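### 3.2 What settles on a bench in an ordinary room

We came to household dust by way of a much duller question, namely how often a kitchen bench needs wiping, and we've been delighted by how much there is to find in it. Dust is a diary of a home. It holds fibres from the couch, soil from the garden path, crumbs, pollen, ash and a surprising amount of skin, and the mix shifts from one end of a hallway to the other.

Samples came from 100 homes in two towns, Rinau and Jerumholm. Each household was visited 7 times, and at every visit we collected from the same 2 spots: a doorway and a bench or table. After spoiled and unlabelled packets were set aside, 3,934 weighed subsamples remained for sorting by colour and grain size. Hijazi did the sorting for Rinau and Te Moana for Jerumholm, and they swapped trays whenever a grain was hard to place.
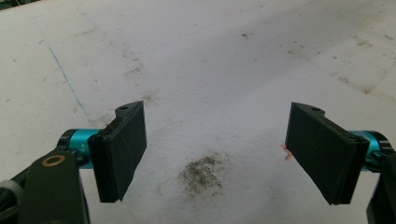 **Figure 4.** Fine, dark grayish-brown particles on a white work surface. The scatter is densest in the middle and thins toward feathered edges.

The doorway samples were the coarser ones in both towns, as Halliday's older survey had led us to expect. The lovely surprise was in the bench samples from Jerumholm. In November, when wood heaters were in nightly use, the fine dark fraction rose even in homes with no heater of their own. We think neighbourhood smoke is the likeliest source, although road grime can look very similar by eye and we'd want chemistry before saying so firmly.

Rinau behaved differently. Its bench dust stayed pale through every visit, and the colour tracked the flooring far better than the weather. Homes with wool carpet stood out at once under the hand lens (Te Moana could pick them before reading the label!), while tiled homes gave grittier packets with very little fibre.

We used the Trastell colour chart throughout. It has too few browns for this work, and several packets fell between neighbouring shades. Those were recorded under the darker of the two, and Section 4 repeats the comparison with the lighter shade used instead.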